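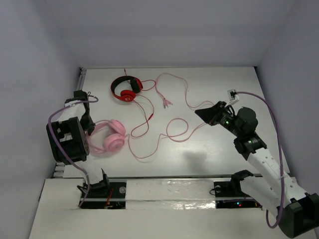
I went back and forth on the Curnelero top for most of the fall, mainly over the price, which came to $761 with the screen walls included, and I'd like to save somebody else the same dithering. My old work surface was a dark brown thing that swallowed every small screw I ever put down on it, so I wanted white and I wanted it bright. The Curnelero is certainly that. It's a smooth white with very faint grain lines running sideways, so faint that I missed them completely on the sample chip, and they keep the surface from looking like a refrigerator door. The walls go up on three sides in a pale gray with a touch of lavender in it. I had my doubts about that lavender (I'd asked for plain gray!), but it has grown on me, and it's very easy on the eyes next to all that white.

Delivery was fine. The whole order weighs 107 pounds boxed, so please have two people at the door. The walls took us 15 minutes to stand up and the rest of the evening to get square, mostly my own fault for starting with the back one. Do the left wall first and work your way around – the booklet does say so, on a page I had skipped.

I've been wiping the top with a damp cloth and a drop of dish soap, and it comes clean without fuss. Black rubber marks need a bit more elbow grease, and pencil is surprisingly stubborn. I also looked at the Dzene top, which is cheaper and feels perfectly solid, but it only comes in a glossy finish and I can't stand a lamp glaring back at me all evening. The Brelix was lovely and simply too deep for my room.

My one real grumble is the thin metal rail along the left border. It's neat enough to look at, but crumbs and dust collect right where it meets the top, and I end up going along it with an old toothbrush. I wrote to the shop, Prusau, to ask whether a filler strip was available and got a friendly reply saying they expect one in December, so I'll add a note here if I buy it.

Four stars from me, and I'd order it again in the same color. If you're choosing between wall heights, get the taller ones. They keep small parts from rolling off behind, and I've spent enough of my life on my knees with a flashlight.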